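Startseite Produkte Service Karriere Kontakt
Suchbegriff eingeben Suchen

Testbetriebe für Spülassistent Irkari gesucht

Mirine sucht 2 Großküchen für die Erprobung des Greifmoduls Irkari in der Vorreinigung. Das Modul fasst Geschirr am Rand, kippt es über dem Becken und übergibt es nach dem Abspülen an den Korb. Die Testphase beginnt im Mai.

Schwerpunkt sind Schalen und tiefe Teller mit Saucenresten. Gerillte Innenflächen gelten als eigene Prüfklasse – Rückstände in den Rillen werden getrennt erfasst. 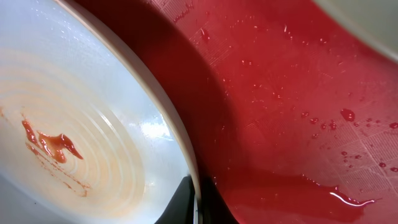
Bewertet werden Greifsicherheit, Restverschmutzung und Bruch. Die Auswertung übernimmt Mirine, der Betrieb führt ein Schichtprotokoll.

Voraussetzungen:
– mindestens 700 Geschirrteile pro Tag
– Stellfläche neben dem Vorspülbecken
– 2 feste Ansprechpersonen aus der Spülküche

Die Aufwandsentschädigung beträgt 3.000 Euro je Betrieb. Montage, Einweisung und Rückbau sind kostenfrei. Bewerbungen mit Grundriss und Geschirrliste bitte an Anel Du Plessis, Abteilung Feldversuche.

Weitere Ausschreibungen
Servicetechnik Korbförderer Bouvier
Testküchen für Dosiereinheit Moment
Werkstudium Greiferprüfstand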